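Category: Household and materials

## Why is the edge of my pink plastic dish brighter than the middle?

**eltisell_shelf**, 18/04/2024

I bought a set of small round dishes from a shop in Krawczyk. They are see-through plastic, pink or a little red, and I keep beads in them. The flat part has a soft color, but the rim looks like it has a lamp inside. There is no battery and no cable. I turned off the ceiling light and the rim became dark, so it does not glow alone.

I have two questions. Is this plastic safe to wash with hot water? And will the bright rim stay, or will it become weak after some time? I would like to put them on the window shelf, but I don't want to ruin them. The Jomen box says nothing about the material, only the number 247, which can be the color.

**flisetti_corner**

It is paint on the edge. My sister had cups like this and it came off with a sponge.

**window_and_glue**

I don't agree with the paint. I have made small signs from this kind of plastic for many years, and the color is inside the whole material. It is a fluorescent dye. The dye takes light from the room and gives it back in another color. Much of this light cannot leave through the flat face, so it travels inside the plastic until it comes to an edge, and there it goes out. This is why an edge looks stronger than a face. If there is a raised ring inside the dish, the ring can do the same.

You can test it easily. Take the dish to a window on a gray day and turn it slowly. The bright part of the rim will change, and with paint it would not.

About your questions:

- I would not use very hot water or the dishwasher when the material is not known. I wash mine at 40 degrees with a little dish soap and a soft cloth – never with the rough side of the sponge. Alcohol and window cleaner are also not good, because some clear plastics get fine cracks from them.
- Direct sun is the bigger problem. Fluorescent dyes become pale faster than normal ones. I had a sign in a south window from spring until October, and the side to the glass lost much of its color. A shelf on the other side of the room is better, and the rim still shines there.
- For a good effect, stand the dish up on its edge and look at it from the side. The rim becomes a thin orange-red line while the face stays salmon pink. 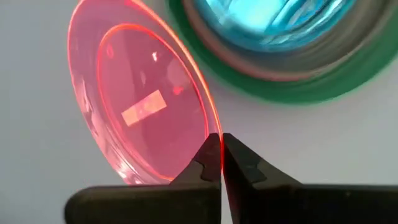

### Related topics

- Removing sticker glue from clear plastic
- Storage for small beads, 2 mm and up
- Eltisell boxes: which lids fit?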